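22 February 2024

Got to the workshop right after dinner and stayed far too late again. I don't care, it was a great night! Both arms came up on the first try, green lights on both bases, and I did a little dance between the benches before I remembered the window faces the parking lot.

So, where the build stands. The left arm has been fine since the weekend. The right one kept losing its place whenever it reached toward the far corner, and I blamed the Umport board for days. Wrong! It was a setting I had typed in myself, a 14 where there should have been a 12. I fixed it, restarted everything and ran the slow reach over and over with a cup of tea in my hand, grinning like a kid.

Next came the box. I've been calling this whole job Hadoment in my notes and the box is the heart of it – if two arms can square up a plain wooden box on a bare table, then I can start thinking about lids, and then about putting things inside. Tonight I only wanted the right arm to hang over the far side of the table and hold still while I checked the numbers. I set the box down at an angle on purpose. Straight is too easy.
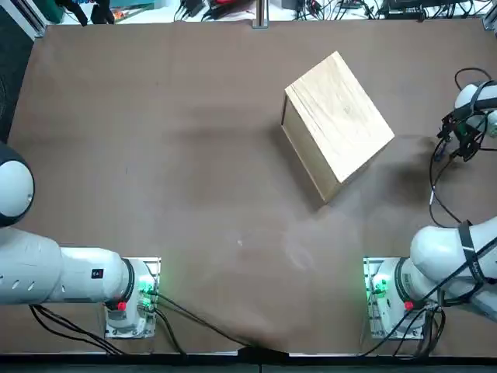
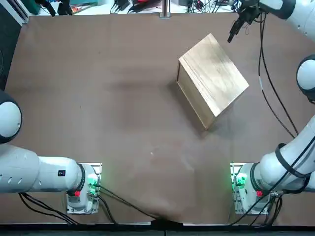
The wooden box turned on the table, right gripper up over the far side.

I love how much open table there is now. Last month I had tools all over it and kept having to stop. The mess has just moved to the back (I know, I know) and the cables still need a proper run. I want to try the Flasell clips, the small ones, along the near edge, and leave plenty of slack on the right for the long loop by the gripper.

Wrote up the restart steps in the Lahtinen notebook so I won't have to work them out again. Left two pages blank after them for the lid tests.

Things for next time: measure the box again, all sides. Slow the left arm down a bit to match the right. Find the short hex key. I'd love to have 1,000 clean reaches logged by June, which sounds like a lot until you leave it going for an evening.

Home after midnight, toast, bed. Still wide awake and thinking about lids.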